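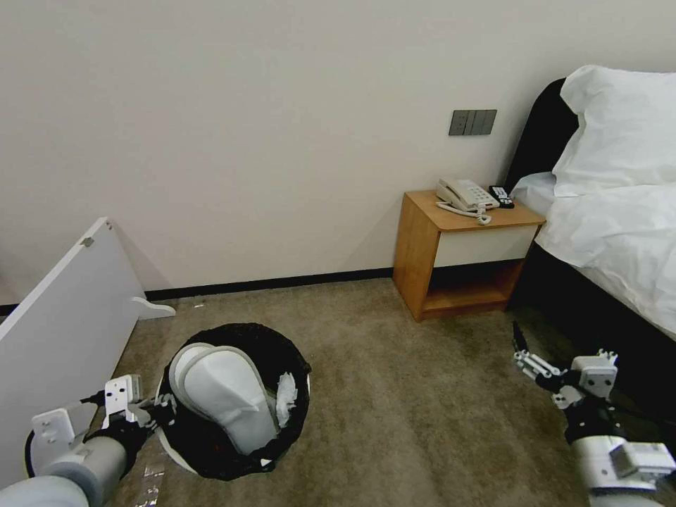
I've come around to the idea that most of what we call planning software is really bookkeeping, and that we'd all build better robots if we stopped being embarrassed about it. I spent a good part of the year on a room-tidying stack called Mislow, and when people ask me what the hard part is they expect me to say grasping, or seeing shiny things, or the two arms bumping into each other. Those are hard, sure! But the question that ate my January was much duller: when is a thing trash? Take a pair of white slippers lying in a bin with a black liner. The arms are right there, one gripper just beside the rim, and as far as perception goes we're in great shape - slippers, bin, tissue, all easy enough to label. Now, are the slippers a finished job or the next job? You can't get that from pixels. A planner that only looks at the world as it is right now has no way to know, and a planner that wrote down what it did a minute ago knows instantly.

So why do we keep building the first kind? I have a theory, and it's a little unkind. Looking at the world fresh on every cycle feels clean. There's no stored state to go stale, no weird disagreement between what the robot believes and what the camera says. Fraser Jardine, who wrote our first task layer, was very proud that it had no memory whatsoever, and for short jobs it was lovely. You could kill it halfway through, start it again and it would pick up from whatever it found. I loved that thing. Then we gave it longer jobs and it started undoing its own work, because two rules both looked reasonable and neither one had any idea the other had just fired.

The usual answer is to add more rules. Footwear in a container goes back on the floor, except if it's disposable, except if the container has a liner, and so on down the hole. We got to 139 of them before Doina Leka printed the list and left it on my chair without a note. Most of those rules weren't about rooms at all. They were little guesses about history, dressed up as facts about objects. Once I saw it that way I couldn't stop seeing it.

What we have now is a ledger (Yurani Apaza's name for it, and it stuck). Each time an arm finishes a move, the planner writes a line: what moved, from where, to where, and which goal asked for it. Before it picks anything up it reads back through the last 30 lines. That's it. It's a text file with good manners. The rule list got a whole lot shorter, and when something goes wrong I can open the ledger and read it over coffee, which I could never do with the cost maps.

There are fair complaints. A ledger can be wrong! If a grasp slips and the planner writes it down as done, you've got a confident lie sitting in the file, and everything after it leans on that lie. Consuelo Montoya has argued from the start that every line should carry a check against the camera before it counts, and she's right, and we do that now, and it costs us 2 seconds a move that I grumble over constantly. People also move things behind the robot's back. A ledger that never gets questioned is worse than Fraser's clean little loop, no contest. I still don't have a rule I like for when to throw old lines out. Ten minutes is too long in a busy room and silly in a quiet one.

But I'd take those problems over the old ones any day. They're problems I can explain to somebody. Meanwhile the talks I sat through at Estport were nearly all on bigger scene models, better labels, finer masks, and I kept wanting to put my hand up and ask what any of it would do with the slippers. I didn't, I was in the middle of a row and the mic was on the far side. I did ask Valentin Renaud afterward how his group handles it, and he said they clear everything out and restart between tasks.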